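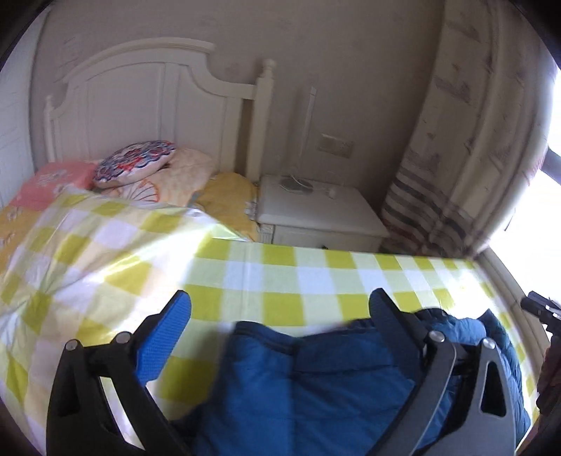
Ticket 464: room jobs sent to the wrong floor, guest house side
Site: Stendley
Opened: June 13, 2026
Status: open, waiting on Altbridge

Hiya, me again. The new room list on the tablets has gone funny and I'd like somebody to look at it before we get a full house. I've put in everything I can think of, so sorry if it's long!

What happens: when a guest checks out, Rernska is meant to pick it up from the front desk and drop a "strip and make up" job on whichever tablet is nearest. Lovely when it works. Since the update it keeps sending jobs for the top floor to the ground floor tablet, and the ground floor ones vanish altogether until somebody pulls down to refresh. I did room 11 this morning and it then came up as a new job twice more, so a colleague walked up two flights with a full set of bedding for a bed I'd already made.

What I've tried so far:

Logged out and in on both tablets. No change.

Turned the wifi off and on. The ground floor one came back with all its jobs, then lost them again after the tea break.

Swapped the tablets over, so the upstairs one was downstairs. The fault stayed with the floor, so I don't think it's the tablet. This was the Dobson engineer's idea over the phone and I thought it was a good one.

Pressed "done" slowly and waited for the tick. Still came back as a new job.

Wrote the rooms on a bit of paper. Worked perfectly, ha.

Update, after lunch: Altbridge rang back. They say the floors were re-numbered on their end during the update and ours starts at 0 where theirs starts at 1. That would explain the wrong floor but I can't see how it explains jobs coming back after they're finished. They're looking at that separately. Please don't close this when the numbering is sorted!

One more thing while I've got you, and I don't know if this is the right place for it. Before the tablets we did the list together at the start of the shift, and you'd swap a room if your back was bad or if you wanted to finish near the laundry. Now it just hands them out. I do like not having to run down to the desk to ask who's gone, that's saved my knees no end, but could we have the swap button back that was in the trial version? Two of us have asked. It also times each room from when you tap "start", and a room with extra cushions and a padded throw or coat to fold takes longer than a plain one, so the averages look daft.

Update, end of shift: numbering fixed, top floor jobs now going to the top floor. Finished rooms still coming back, almost every one on the ground floor, none upstairs. I've left both tablets charging in the linen cupboard with the app open in case Altbridge want to get into them overnight. Paper list is taped inside the door if the early shift needs it.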